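July 24, 2025
Notebook, adhesive bench, Nultach building

Continued the peel test for the Kwak water-based glue. Same veneer as last time, same press, only the open time is changed. I want to know if we can wait longer between spreading and pressing, because in the hot weeks the glue makes a skin very fast and the big panels are not ready in time.

Settings today: press at 61 degrees, 20 minutes for each set. Batch number on the can is 819. I wrote it also on the lid with the black marker, as last month we mixed up two cans and I don't want to repeat this.

Set A, short open time. Good bond. The veneer tears before the glue line opens, with fibers left on both sides. I would accept this for any customer.

Set B, medium open time. Still good in the middle of the strip, weaker at the ends. I think the ends dried first, since the fan of the oven room blows on that side of the bench. Next time I should turn the strips halfway or put a board in front of the fan.

Set C, long open time. Poor. Two strips came off by hand before I could clamp them in the tester. The glue surface was shiny and hard like candy. No need to test this one again.

The tester gave a strange zero in the morning. I did the calibration two times and the second one was fine. If it drifts again, please write the time here in the notebook, so we can see if it has something to do with the compressor starting.

Question from Clilurgate: can they use this same glue for drawer fronts with a solid edge? I answered yes for the flat face, but for the edge I have no data. The edge is end grain and it drinks the glue. I would try a thin first coat, let it dry, then a normal coat. They need 3000 fronts in September, so we should not guess. I asked for offcuts of their own material -- our scrap is drier than theirs and the result would look too nice.

Viscosity after lunch was a little higher than in the morning. I had left the can open during weighing. Closed it now. My mistake, and it can also explain part of Set B, which I spread last.
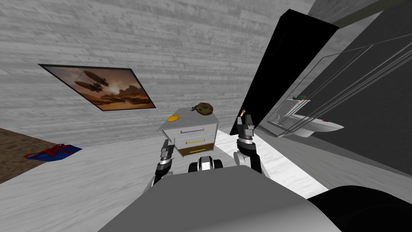 Rendered view: gray plank wall, three-drawer nightstand with brown bottom front.

To do: 
-- repeat Set B with the fan covered, fresh can if possible
-- end grain trial when the offcuts come
-- ask Clultel for the data sheet of the newer hardener, the one in our binder is an old version
-- clean the spreader roller, there is dry glue at the left side and it leaves a line

Strips of Set A and B are in the paper envelope on the upper shelf. Please do not bend them, I want to look at the fibers under the microscope.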